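How to run a simulated kitchen demo at an open day

Quick write-up while its still fresh. We did ours in November, one room, one big screen, a two-armed robot in a simulated kitchen, and people walking in and out all day. Most of what went wrong was chairs and cables. The robot part was fine. Mostly.

What you need

One machine that can run the simulator without choking. A second one that can take over, already booted. A screen people can see from the back row. A keyboard with the reset key marked in tape. A printed sheet with the commands in order, large type. Our setup is called Skadelar, it's just a folder of scenes and start scripts, yours will be called something else. Nuvent lent us the room and the screen, so check early what plugs the screen takes. We did not.

Before the doors open

Start the night before if you can. Load each scene once all the way through so nothing gets fetched or compiled with people watching. Turn off updates. Turn off the screen saver. Turn off sound notifications, all of them, on both machines.

Pick one task and keep it small. Fruit and vegetables on a table work well, everybody knows what a tomato is and where it might go. We had a longer task planned with ten objects and dropped it. Too slow, and the visitors forgot what the goal was.

Run your task over and over with the start positions shuffled. We logged 1,249 runs in the week before, most of them unattended overnight. You don't need that many. You do need enough to know which starts go badly so you can leave those out of the public list. Write the good ones down. Ours sat in a text file next to the reset script.

Setting the view

Use the robot's own view if you have it. Hands coming in from the bottom corners, table in the middle. People get it right away and start leaning in. We tried a side view from the corner of the room first and everyone asked which way the robot was facing.

Lock the view once you like it. A visitor will bump the mouse. 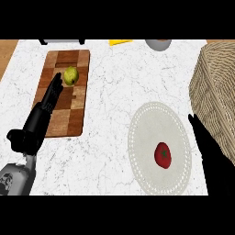
Posted by the Busow demo team
Filed under: Robots, Open days, How-to

With one hand near the yellow-green fruit on the cutting board and the tomato over on the oval mat, there's plenty to talk about before anything gets picked up. Pause at a point like this. Ask the group what they think the hand should do next. Kids answer first. Then let it run.

Running a session

1. Reset the scene. Wait for everything to settle, count to five in your head.

2. Say the goal out loud in one sentence. "Move the fruit off the board." Thats enough.

3. Start the run. Keep quiet for the first part. Let them watch.

4. Pause at the approach, talk about the gap between fingers and fruit. How close is close enough, what happens if the fruit rolls.

5. Resume. If the grasp fails, say so and reset. Don't blame the lighting.

6. Questions. Cut them off kindly when the next group is at the door.

Keep it to ten minutes a group. We let the first one go long and were behind until lunch.

Questions you will get

Is it a real robot? No, it's a simulation, say that at the start and put it on the wall too. Is somebody driving it? Have a straight answer for your own setup. Ours ran from a trained policy in the morning and with a person at the controls after lunch, and we changed the sign on the door when we switched. Can it cook? No. Why hands and not a claw? Good one, budget time for it.

Somebody will ask about the basket at the side and the bowl at the back of the table. If they aren't part of the task, just say they're clutter and that clutter makes it harder.

If it freezes

Swap to the second machine, don't debug in front of people. We used a small switch box labeled Saber so the change was one button. Practice that. The first time we pressed it the other machine had gone to sleep (see above, screen saver).

If both are down, play a recorded run and tell people its a recording.

After

Copy the logs off before anyone packs up. Nearly 592 MB for us, more than the stick we brought had free. Note which starts you used and which ones failed, plus the questions you couldn't answer. Take the tape off the keyboard. Give the adapter back to Nuvent, we still have theirs.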